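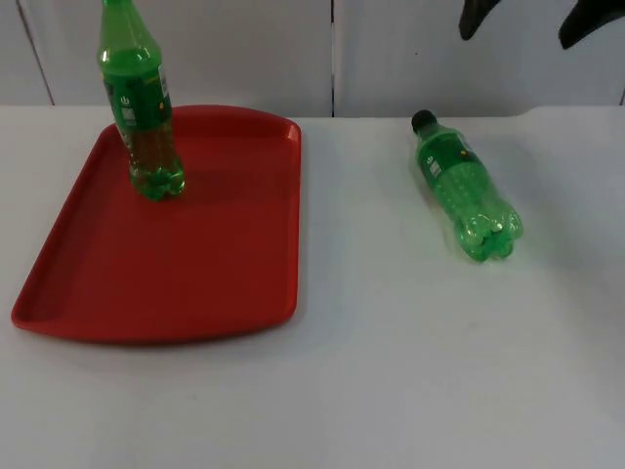
El sistema de depósito de envases llega a los bares y comedores de Flornthorpe

Redacción, 5 de septiembre

Los bares, cafeterías y comedores colectivos de Flornthorpe podrán devolver desde este mes las botellas de plástico de sus clientes sin llevarlas al supermercado. La empresa Ulturero, que gestiona el sistema de depósito en la comarca, ha abierto la inscripción para los establecimientos de hostelería, que hasta ahora estaban fuera del plan.

El depósito se aplica en las tiendas desde el mes de julio. El comprador paga una pequeña cantidad por cada botella de bebida y la recupera cuando entrega el envase vacío en una máquina o en un mostrador autorizado. En los locales donde la bebida se consume en la mesa, el sistema no funcionaba bien. El cliente dejaba la botella en el local y el dueño tenía que guardarla y transportarla por su cuenta, y muchos preferían tirarla al contenedor general.

Según los datos de Ulturero, en la zona hay 463 establecimientos que sirven bebidas embotelladas. De ellos, unos 200 habían pedido por escrito una solución durante el verano. La mayor parte son locales pequeños, con poco espacio de almacén, donde las bolsas con envases terminaban en el pasillo o en el baño del personal.

La nueva modalidad permite dos formas de entrega. En la primera, el local recibe sacos con un código propio, los llena y un camión los recoge una vez por semana. El recuento se hace en la planta de clasificación y el dinero se ingresa en la cuenta del establecimiento. En la segunda, pensada para los comedores de empresas y de centros de estudios, se instala una máquina junto al lugar donde los usuarios dejan las bandejas después de comer. Cada persona introduce su botella y recibe el importe en un vale.

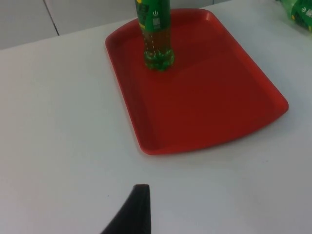
¿Quién cobra el depósito cuando la botella se consume dentro del local?

En la modalidad de sacos lo cobra el establecimiento, que ya lo ha pagado antes al distribuidor. Por esa razón el local no debe añadirlo a la cuenta del cliente, salvo que este se lleve la botella a la calle. En ese caso sí puede cobrarlo, y tiene que indicarlo aparte en el recibo.

Las máquinas para los comedores son del fabricante Vedberg y ocupan menos espacio que las instaladas en los supermercados. Aceptan botellas de plástico y latas, pero no vidrio. El envase debe entrar vacío y con la etiqueta legible, ya que el lector identifica el producto por su código de barras. Las botellas aplastadas suelen ser rechazadas, y es el motivo de queja más frecuente entre los usuarios desde la puesta en marcha del sistema.

Ulturero recuerda también que el tapón debe quedar puesto. En las primeras semanas se recibieron muchas botellas sin él, quizá por la costumbre de separarlo para otras recogidas. El tapón se recicla junto con el envase y se separa más tarde en la planta, por medio de un baño de agua.

La cadena de comedores Economou ha sido la primera en confirmar su participación. Tiene varios centros en la zona industrial y en el más grande se sirven 400 comidas al día. La empresa explica en una nota que probará la máquina hasta final de año y que después decidirá si la pone en los demás centros. También ha pedido que el vale se pueda gastar en el propio comedor, punto que todavía se está negociando.

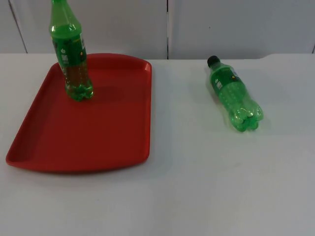 ¿Qué pasa con las botellas compradas antes de la entrada en vigor del depósito?

Las máquinas no devuelven dinero por ellas, porque su etiqueta no lleva el símbolo del sistema. Se pueden dejar en el contenedor amarillo como antes. Los locales que todavía tienen existencias antiguas pueden venderlas hasta agotarlas, pero no deben mezclarlas en los sacos con las nuevas.

La inscripción es gratuita y se hace en la página de Ulturero o en su oficina de la calle del mercado, por las mañanas. El establecimiento tiene que presentar el número de licencia, una cuenta bancaria y una estimación de los envases que vende por semana. Los sacos se entregan en un plazo de 30 días desde la solicitud. Para la máquina se necesita además una visita técnica, en la que se comprueba la toma de corriente y el ancho del paso.

La asociación local de hosteleros valora la medida de manera positiva, aunque considera que llega tarde. En su opinión, los bares han perdido dinero durante todo el verano, que es la temporada de más venta de refrescos y agua. La asociación pide una compensación para quienes puedan demostrar con facturas los depósitos pagados y no recuperados. Ulturero ha respondido que estudiará cada caso, sin prometer una cantidad.
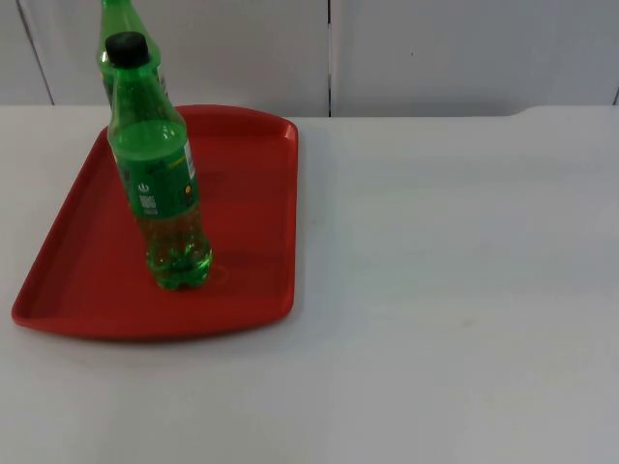 Otro asunto abierto es la recogida en las calles peatonales del centro, donde los camiones solo pueden entrar a primera hora. Varios locales no abren hasta mediodía y no tendrían a nadie para entregar los sacos. Se ha propuesto un punto común de entrega detrás de la estación de autobuses, con llave para los inscritos. El ayuntamiento debe dar el permiso para usar ese terreno, y la respuesta se espera antes de que termine el mes.

Mientras tanto, los establecimientos del centro que ya se han inscrito pueden llevar sus sacos directamente a la planta de clasificación, en el mismo horario que las tiendas.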